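Curnness Allotment and Garden Society – minutes of the spring meeting, April 30, 2021

Taken by me, Marion Rankin, and typed up the same evening while I could still read my own handwriting. If I've got your name against something you didn't say, let me know and I'll fix it before the next one.

Dirceu Damasceno was in the chair. Apologies came in from the two Mackay Road plot holders and from the Oltholm group, who had their own meeting on. The September minutes were taken as read, apart from one correction: the plot with the broken cold frame is 34, and I had it down as 43. Sorry, 34.

Matters arising

The gate. We are still on the old padlock, and yes, I know. The new one came with keys that don't turn, so it has gone back. Dirceu will chase it. In the meantime please scramble the numbers when you leave, even if you're only popping to the car.

The compost delivery did arrive, which was cheering, but it got tipped across the path by the bottom hedge and people have been climbing over it ever since. We agreed that anyone who wants some should take it now, two barrow loads per plot, and whatever is left goes on the pumpkin bed.

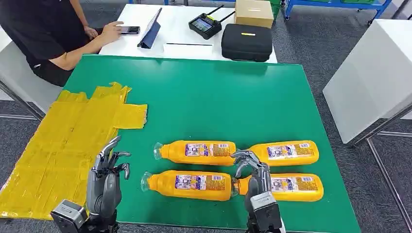
Water

This was the long one. The bottom tap has hardly any pressure, and the people down that end are tired of standing there ten minutes for one can (I'm one of them, so I'll try to be fair). Dirceu has had a quote from Britex for running a new pipe down the side of the middle path and putting a second tap by the shed. It's a decent quote, but it doesn't include digging the trench, and it doesn't include putting the path back afterward.

There was a lot of talk about whether we could dig it ourselves. My own feeling is that we could, if it's done before the ground bakes hard, and I said so. Somebody pointed out that the last trench we dug ourselves was open for most of a summer. Fair enough! We voted to ask Britex for a second price with the trench included and then decide.

Rain barrels came up too. You're welcome to have one on your plot, with a lid on it please, and not up against your neighbor's fence. Hoses are still fine before nine in the morning and after six in the evening. Sprinklers are not.

Waiting list

The list stands at 61, the longest I've ever had it. Part of that is people who put their names down last spring and may well have lost interest by now, so I'm going to write to everyone on it and ask whether they still want a plot. No answer by the end of June and the name comes off.

We went back and forth on splitting the big plots when they come free. I was against it last year and I've changed my mind – a half plot is plenty for someone starting out, and I've watched too many new people get a full one, dig like mad for three weekends and never come back. Agreed to split the next large plot that's given up and see how it goes. Nobody already on a full plot will be asked to give any of it up, so please don't worry about that.

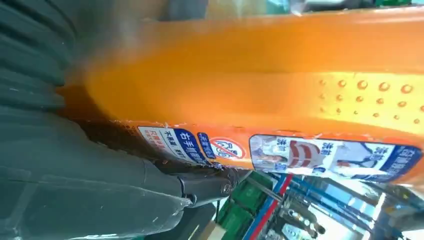
Seed potatoes and the plant swap

There are still bags of seed potatoes in the shed, already sprouting, and they need to go in the ground. Help yourselves and put what you can in the tin. The labels came off a couple of the bags, so those are a bit of a lucky dip.

The plant swap is on for the third weekend in May, outdoors, tables spread well apart. Bring anything you've got too much of. I have tomatoes coming out of my ears and will be very grateful to anyone who takes some home. Please write the variety on the pot, and please, no mint unless it's in a container.

Bonfires

None until the fall. We did this last year and the year before. The house behind plot 34 has complained again about smoke, and I can't say I blame them, with washing on the line.

Any other business

The shed roof leaks over the shelf with the netting on it. Dirceu has some felt left over from his garage and will patch it when he gets a dry morning.

I asked if anyone has my good trowel, the one with the green string on the handle. No luck so far.

Next meeting in September, date to follow on the gate.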